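4.2 Finger Comparison on Small Toys

The Prondanel and Floler fingers were compared on one arm using soft pig figures and small toy vehicles. Both sets ran under the same controller, tuned by Leclerc in November.
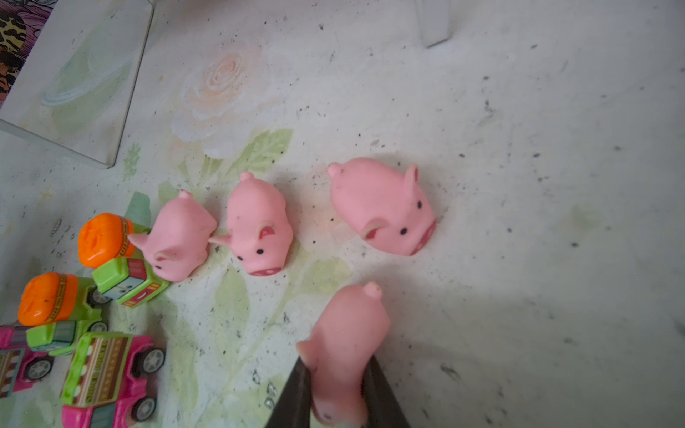
Why was grip force held constant across both sets? A fixed force limit leaves finger shape as the main variable.

Approach paths were planned from the wrist view alone, without an overhead camera.

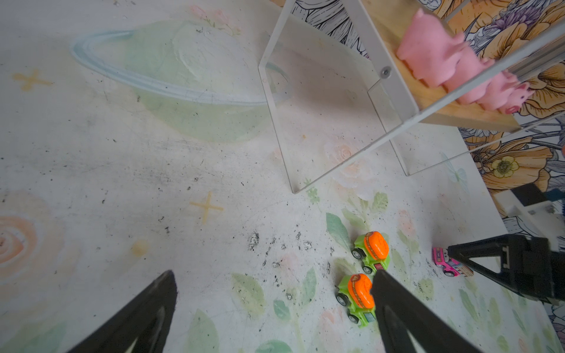

Figure 2. Wrist view with the fingers open beside two toy cement-mixer trucks.

Of 2000 attempts, 1544 ended in a stable lift. Failures were most common where vehicles stood close together — a case the Quiroga planner handles poorly.

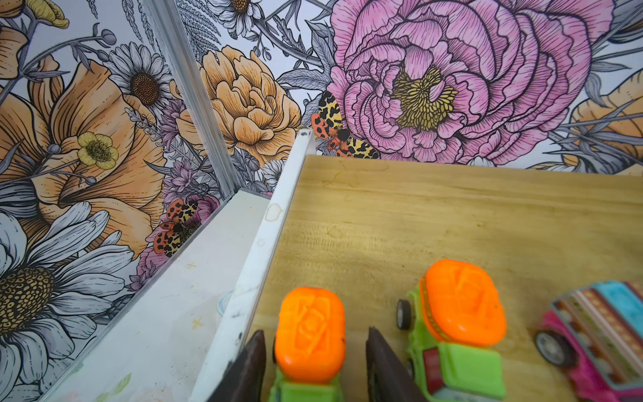
Figure 3. Green toy trucks with orange loads at the gripper fingers; a pink vehicle stands at right.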